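Who Reads the Minutes? Student Seats and Silence on the Faculty Board at Detumberg

Project report, Education and Governance seminar
Group 2: Natsumi Imai, Joris Verschueren, Takumi Kikuchi
Supervisor: Ita McGrath

1. How we got this topic

Our first choice was the history of the student cafeteria, but another group had signed up for it by the time Joris found the sheet. We were left with "student representation, any aspect." Takumi pointed out that the three of us had been at Detumberg for two years and could not name a single student on the faculty board. Ita McGrath said that was a research question, or at least the start of one.

The board has seats for two students with full voting rights. What we wanted to know was how often they say anything, what happens when they do, and whether the people they represent have any idea.

2. What we did

We read the public minutes of the faculty board, which came to 675 pages. They are kept as scans, some of them sideways. We divided them by year, and Natsumi drew the years when the secretary wrote by hand.

We marked every agenda item where a student member was recorded as speaking, and sorted these by topic. We also put a short survey in the Hernura building, next to the coffee machine, and interviewed Genji Nishimura, who held a student seat for one term and was kind enough to talk to us during his lunch break.

Around 600 paper forms were printed. This was optimistic. We got 119 back, including one that had been used to work out somebody's rent.

3. What the minutes say

Student members speak most about exam schedules. After that come library hours, then the bicycle racks outside Hernura, which take up more of the record than the entire budget. On money the students are nearly silent. Genji's explanation was that the budget papers arrived the evening before the meeting and ran longer than his thesis.

The minutes have their own vocabulary. "The student member raised a concern" is usually followed by "the chair thanked the student member," and then by the next item. We began by counting this as a response. After a long argument we moved it to a separate category, which Joris labeled "thanked."

Exam schedules are the exception. Twice the board changed a timetable after students objected, and both times the student members had gone to see the lecturers before the meeting. Genji said this was the only useful thing his predecessor told him: settle it in the hallway and let the board find out later.

4. What the survey says

Most people who answered knew that student seats existed. Very few could name anyone sitting in one, and several named Genji, whose term is over. One person wrote in Natsumi, who has never run for anything.

When we asked why people had not voted in the last election, the most common answer was that they hadn't known there was one. It was announced on the Flondari message system, under "Miscellaneous," below a notice about lost umbrellas.

5. Problems

People who stop to fill in a form by a coffee machine are not a random sample. Minutes are also not transcripts, and a secretary who was tired or hungry may have left things out. We had one interview. A second former member agreed to meet us at the Tsuji café and did not come, and we have no theory about that.

We also disagreed about coding until quite late, so the early years should be read with some caution.

6. What we would suggest

Send the budget papers out a week ahead. Give new student members a proper handover from the old ones. Move the election notice up, above the umbrellas if possible.

We sent a copy of this report to the faculty board. The chair thanked us. 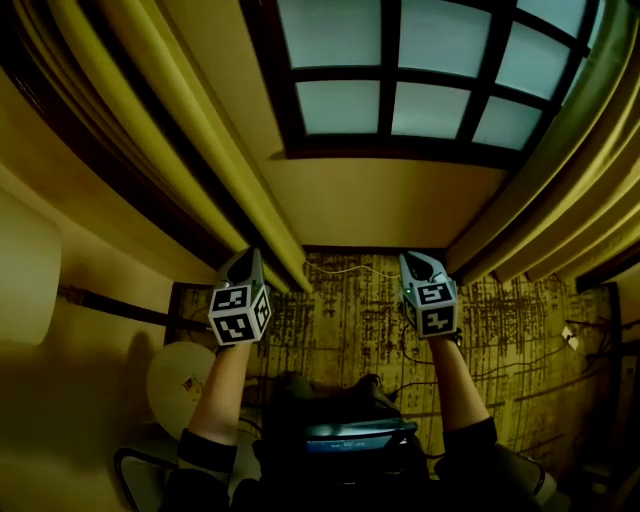

Page last changed: 11/18/21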